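Search this site Search
Type and press enter

Speaker notes: Cutting the menu at Costache
Apr 5, 2023 | by Ovidiu Bogdan
2 comments | Share

Notes from my talk at the Natby restaurant owners' lunch, put up for the people in the back who couldn't hear over the espresso machine. I've left in the reminders to myself.

OPENING

Thank them for lunch. Do not review lunch.

Start with the old menu. Hold it up. Let it unfold. Wait for it to finish unfolding.

When I bought into Costache the menu had 71 dishes on it. I know because I typed them all out again the week we changed the prices, and by the veal section I had stopped feeling my hands. We have seats for roughly 60 people. On a full night, every guest in the room could have ordered something different and there would still have been dishes left over that no one had touched, including the trout, which no one had touched since I got there.

Teodor Sârbu was the cook then and he is the cook now. He'll deny a lot of what follows. He's at table 2, by the bread, and he's been told he can heckle once.

(Pause for Teodor. If he doesn't use it, move on. He'll use it later.)

HOW A MENU GETS THAT LONG

Nobody sits down and writes a menu like that. It piles up. A regular asks for his mother's stuffed peppers and you make them and he cries a little, so on they go. A cook comes for a summer, brings a duck dish, and leaves. The duck stays. Somebody's cousin is a vegetarian. Somebody reads a magazine on a train.

We had three chicken soups. I asked what the difference was between the second and the third. I was told, with some heat, that the third was for Easter. This was November.

Every one of those dishes had a friend, that's the trouble. You say "let's drop the liver" and a man you've never seen before stands up from the corner table.

Go slow here. Look at the owners with the laminated folders. You know who they are. Be kind.

WHAT IT COST US

I'm not going to show a spreadsheet. I have seen what spreadsheets do to people after dessert.

We bought from Zondico in those days, and their driver used to bring our order in on two trolleys and go back for a third. Half a case of this, a handful of that. The walk-in looked like a well-stocked museum. We had fennel for one dish. If the dish sold, we ran out of fennel by eight. If it didn't, the staff ate fennel. I still can't look at it with a clear mind.

The freezer was where dishes went to wait. I won't say how long the squid had been in there. I'll say that it had been moved in from the previous freezer.

The waiters suffered too. A guest would ask what was good, and the honest answer was the pork, the bean soup and the cheese pie, but you can't hand someone a book and then tell them to read three lines of it. So they'd say "it's all good," and the guest would order the trout.

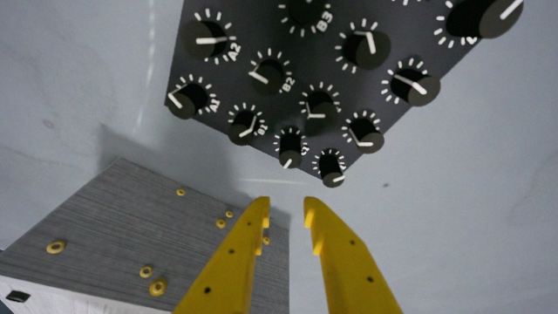 Panel knobs, A2 and B3 among the labels.

THE CUT

I wanted to do it gently. Take off a few dishes a month, see who noticed. Teodor said that was like taking a bandage off over the course of a year. (That may be the heckle. Check.)

What we did was close for a week and cook everything. Every single dish, in menu order. We ate it standing up in the kitchen with the waiters and the dishwasher, and each of us got to say one of three things: keep, drop, or "what is this." The third pile was the tallest.

Some rules we made up as we went along.

If it needed an ingredient that nothing else on the list used, it had to be very good indeed. The fennel dish was not very good indeed.

If the only person defending it was the person who invented it, out it went. This cost me my lentil salad. I've made my peace with it, mostly by making it at home, where it isn't popular either.

If the cook sighed when the ticket came in, we talked about why. Sometimes the dish was a pain but worth it. The cheese pie takes forever and we kept it. The rolled pork with prunes also takes forever and tastes chiefly of string.

At the end of the week we had 12 dishes. I'd like to claim we had picked the number. It's just where we were when everyone was too full to argue.

THE FIRST MONTH

Tell them the truth here. It was awful.

People picked up the new menu, a single card, turned it over, and looked at the back. The back was blank. Then they looked at me. One couple asked whether this was the kids' menu. A gentleman who had eaten the same liver every payday for longer than I'd owned trousers with a crease in them asked me to step outside. We stepped outside. He told me about the liver. I listened to all of it.

We lost a few regulars, and I won't pretend I don't miss some of them. The man who asked for his mother's peppers wasn't one of those we lost, because the peppers had made the cut. I'm told he took this as a personal triumph and has been hard to live with.

The review site in Finodcombe took a star off us for "limited choice." Later in the same review they complained that they couldn't decide. I've had that framed.

WHAT GOT BETTER

Food came out faster. This one surprised me, and I don't know why it surprised me. When you cook the same pork every night, you get quick at the pork.

The bean soup got a lot better. It had been fine for years, the way soup is when it's one pot among many on the back burners and gets looked at when someone remembers. Once it was one of a few, Teodor started fussing over it. He changed the beans. He changed the order things went in. He came out and watched people eat it, until I asked him to stop.

The waiters learned the card in an afternoon. They'd tasted everything on it, so when someone asked what was good they could answer, and the answer changed from waiter to waiter, and people liked that. One of them steers everyone to the dumplings. I think she'd do it for free.

And we threw less away. The Zondico driver came in with one trolley and asked if we were in trouble.

We also got specials back. On the old menu a special was a cry for help from the freezer. Now if there's good asparagus, we cook asparagus, write it on the board, and wipe it off when it's gone. Wiping it off took me some practice. I stood there with the cloth like a man at a railway station.
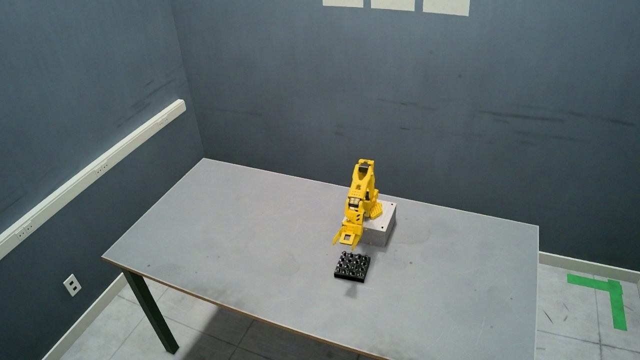

WHAT I'D DO DIFFERENTLY

Warn the regulars. We put a sign on the door that said "closed for changes" and half the street thought we'd become a bank. A week of telling people at the table would have saved me the conversation about the liver, or at least let me have it sitting down.

Keep one more dessert. We went down to one, on principle, and the principle was wrong. People share desserts. They want a quarrel over which. We put the walnut cake back before summer and I've apologized to it.

Don't throw away the recipes. We kept ours in a box, and every so often something comes out of the box for a night. The Easter soup came out at Easter. I tasted it next to the regular one and, all right, it's different. It has more dill in it. Teodor would like that on the record.

Print a small batch of the first card. We printed a great many. There was a spelling mistake in "dumplings."

QUESTIONS THEY'LL ASK

"Won't my customers leave?" Some will. Ask yourself what they order. If it's the dish you were going to keep anyway, they'll grumble and stay.

"Can it work for a bigger place?" I don't know. I have one restaurant and it's the size it is. Talk to someone with a terrace.

"What about people who don't eat meat?" Ask your waiters, they've been apologizing for you for years. We have four dishes without meat now and they get ordered by people who do eat it. The old menu had an omelet.

"Did you raise prices?" Yes, a little. Say it quickly and look at the clock.

"Is the trout coming back?" This will be Teodor. Don't answer.

CLOSE

Pass the cards around. Ask for them back, the ones with the right spelling are the only ones I've got. Mention that the kitchen at Costache is open to any owner who wants to come and watch a weeknight, as long as they stand by the dry store and don't touch the soup.

Sit down before the coffee machine starts up again.

2 comments | Share this post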